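Sirkeck procura participantes para o grupo de revisão de boas práticas

A Teter, nosso guia interno de regras para recolha de demonstrações com garras manuais, vai na versão 76. As setenta e cinco anteriores foram escritas por quem nunca pegou numa garra durante mais de dez minutos, e nota-se. Queremos agora a opinião de quem pega.

Abrimos 200 lugares para sessões remotas e presenciais em Rendness, a começar em março. Cada participante recebe 400 euros, café de qualidade discutível e uma cópia impressa da Teter, que também serve para calçar mesas.

O trabalho consiste em executar tarefas simples de bancada com utensílios de cozinha, de garra na mão, seguindo as regras à letra, e anotar em que ponto a letra deixa de fazer sentido. A regra 12, por exemplo, manda pousar o utensílio «em posição neutra». Temos três interpretações em vigor e uma delas envolve um transferidor.
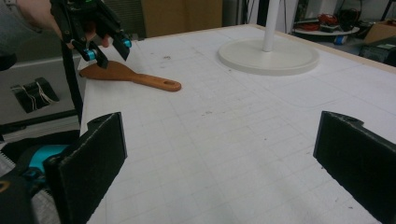

Morven Ritchie respondeu ao rascunho deste anúncio dizendo que a regra 12 era perfeitamente clara quando a escreveu, que o problema começou quando lhe acrescentaram as notas de rodapé e que, já agora, faltava dizer aos candidatos que as pausas são obrigatórias. Fica dito: dez minutos por hora, sem negociação.

Procuramos pessoas com paciência, duas mãos disponíveis e português escrito que se perceba. Experiência em robótica é bem-vinda, mas não dá direito a saltar a leitura. Quem já participou na elaboração de normas técnicas pode candidatar-se, desde que prometa não propor anexos.

Candidaturas a Lachlan Kinnear, na Sirkeck, com meia página sobre a pior instrução de segurança que já teve de cumprir. Não é preciso currículo. As sessões presenciais começam às 9h30 e a porta fecha às 9h35, conforme a regra 3.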